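Automation and the Job
Unit 3 handout: When the robot is rehearsed before it arrives
Prepared by Irena Marciniak

Read this before the seminar. Bring your marked copy of the shift diary from Unit 2.

The case for this unit is Trelent, which fits out and clears furnished apartments for the letting company Plasach. The work is lifting, carrying and setting down: basins, lamps, nightstands, boxes of fittings. Trelent employs 65 people on the floor crews. The company now plans each new task in simulation first, and a crew member sits with the programmer while the task is built.

Terms you need

Task rehearsal: working through a job in a simulated room before any machine is brought to the site.
Handover point: the place in the job where a person takes over from the machine, or the reverse.
Residual work: what is left for people once the machine has its share. In this case it includes checking fixings, connecting pipes, dealing with tenants and writing up damage.

What changed for the crews

Bogumił Walczak led a lifting crew before he moved to the rehearsal desk. His hours are steadier and he lifts less. He also says he has lost the talk in the van, where most of the training used to happen. New starters now learn the order of a job from the screen, and some of them are slow to judge a weight by hand.

Pay was the harder question. The old grade rewarded lifting. The new duties (watching, stopping, resetting, reporting) had no grade until May, and for that period the desk staff stayed on their former rates. The Ross agreement, in your reading pack, sets out 4 grades and says who may stop a run. Look at clause 3 with care. It gives any crew member the right to stop a run and asks for a written reason afterward.

For discussion

Who should decide where the handover point goes?
Is the written reason in clause 3 a safeguard or a burden? Use the diary.
Which parts of the residual work would you expect to be paid less in five years?

Written work: 900 words on one of the questions, handed in at the department office.

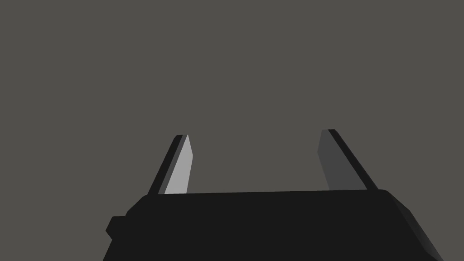
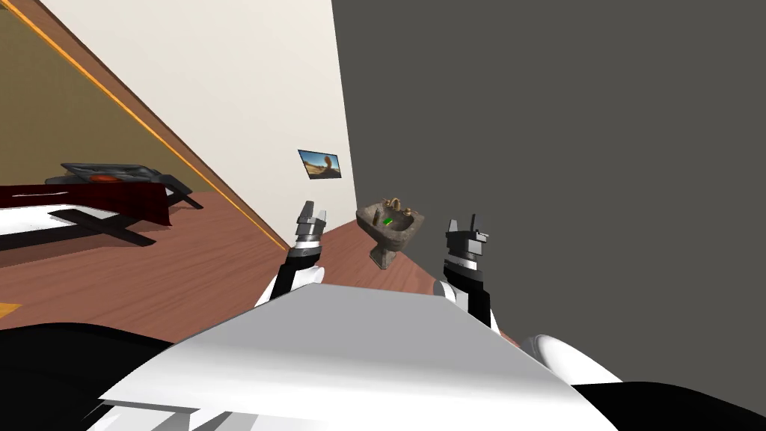

Second from top: basin on the floor.

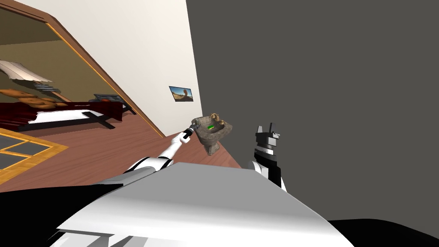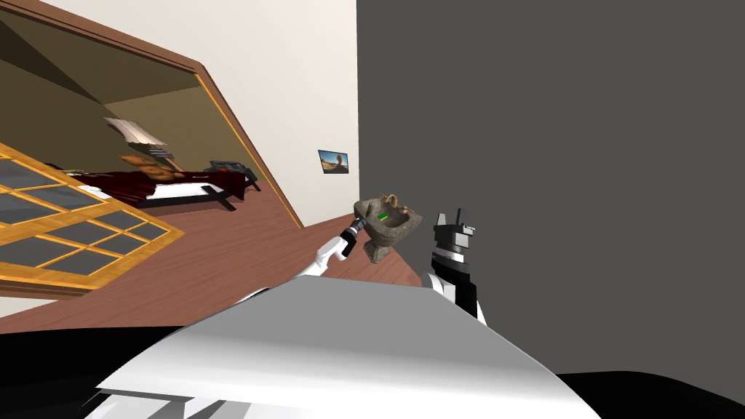 Grirkenar Course Notes, Unit 3, p. 4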